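4. Cleaning and oiling the wooden parts

This section explains how to care for wooden doors, drawer fronts and posts with Stillirau Wood Oil. Read all steps before you open the bottle. For painted wood, go to section 6.

4.1 What you need

– Stillirau Wood Oil, 200 ml bottle (order number 1649)
– Two cotton cloths without color
– A soft brush
– Warm water with a little mild soap
– Fine sanding pad, only for rough places

4.2 Cleaning

1. Open the windows. The temperature in the room should be normal for living.
2. Remove dust with the soft brush. Always brush in the direction of the grain.
3. On panelled doors, brush also the corners where the panel steps down. Old wax likes to stay there.
4. Wipe with the damp cloth, then at once with the dry cloth.
5. Wait 30 minutes.

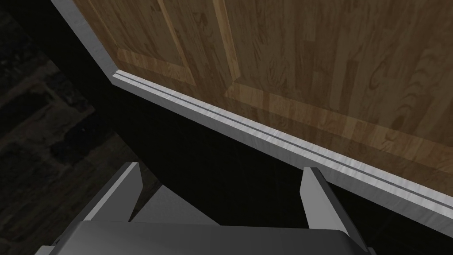 Fig. 4-1: Wooden door with recessed panel.

CAUTION: Do not use steel wool. Small pieces of steel can stay in the grain and make black spots after some weeks.

4.3 Applying the oil

1. Shake the bottle for 10 seconds.
2. Put a small quantity on the cloth. Do not pour oil directly on the wood.
3. Begin with the bevels and finish with the flat surfaces.
4. After 10 minutes take away all oil which the wood did not drink. If the surface is sticky, you used too much – wipe it again with a clean cloth.
5. Let the door stand open during the night.

Where wood and metal meet, cover the metal with paper tape before step 2. Oil does not damage the metal, but it collects dust at the joint and looks dirty very soon.
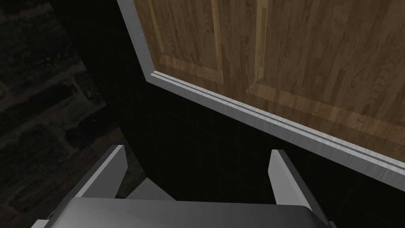 Beson writes: I followed the waiting time exactly, but on my old oak it was too short in February, when the heating was low. I now wait the double time before I wipe, and the surface is much more even.

We agree with this for cold rooms. Do not wait until the oil becomes thick, because then it must be removed with the sanding pad.

WARNING: Cloths with oil can start to burn by themselves. Put used cloths in water, or dry them flat outside the house. Never put them folded in the waste bin.

4.4 Posts and other uneven pieces

Posts take more oil on the end grain than on the sides. Every projecting block has end grain, so treat it twice and leave one night between the two coats. Use the brush where the cloth cannot reach, and look for drops on the lower edges.

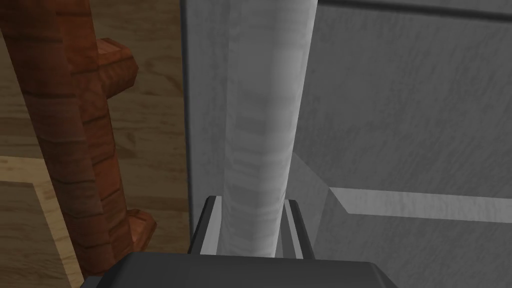
Page last changed: February, Darnham edition

4.5 How often

Doors in daily use: two times in a year. Posts: one time in a year. To test, put a drop of water on the wood. If it stays round, the oil is still good.
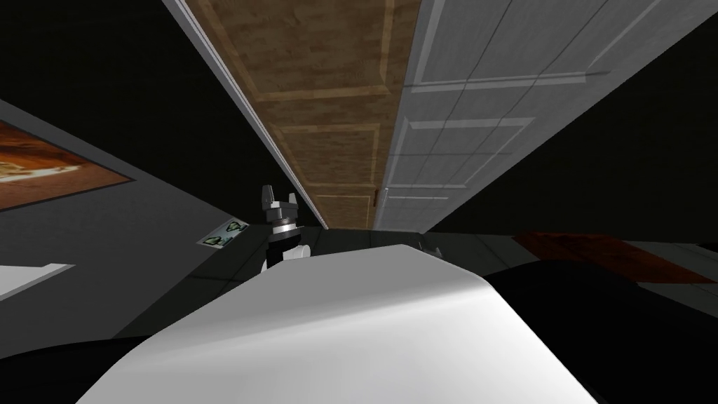
Fig. 4-2: Door with light brown wood grain.

Keep the bottle closed and standing, away from children. The Lei hard wax is not a replacement for this oil, and the two products should not be mixed. For light wood, test first in a hidden place – the color becomes a little warmer and cannot be brought back.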